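Reading time: 2 min
Print | E-mail this thread

Telcombe Users' Forum > Cell maintenance > Parallel grippers

Finger alignment interval, Cell 2

m_ikeda
Colleagues, I wish to propose a change to the maintenance schedule for Cell 2 at the Clerkport site. The gripper fingers are presently inspected every 2000 cycles. I recommend that alignment first be verified in the cell model, with the gripper fully open, before any fastener is touched.

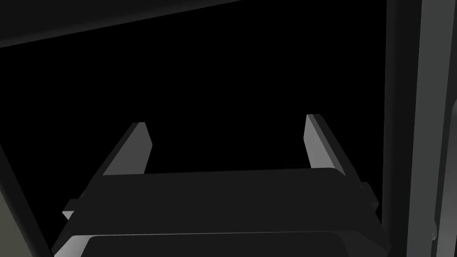
Should the model and the measured opening disagree, the jaw offset is to be corrected in the controller and the programme re-run at 40 per cent speed. Mechanical adjustment would follow only if the discrepancy remains.
Minoru Ikeda

braver_maint
I must respectfully disagree. The model carries no wear. At Braver we isolate the cell, remove both fingers, clean the mounting faces and re-torque. The procedure occupies 60 minutes and has served us well.

hirano_cells
Both positions have merit. Our practice is to retain the physical inspection and use the model for clearance to the cell structure. Has the offset been recorded after each finger change?

m_ikeda
It has not been recorded consistently since February. I accept the point regarding wear and will amend the draft to keep the physical check.

braver_maint
That would satisfy my objection, although I would still favour the torque wrench first.

Contact the moderators | © Telcombe Users' Forum | Back to top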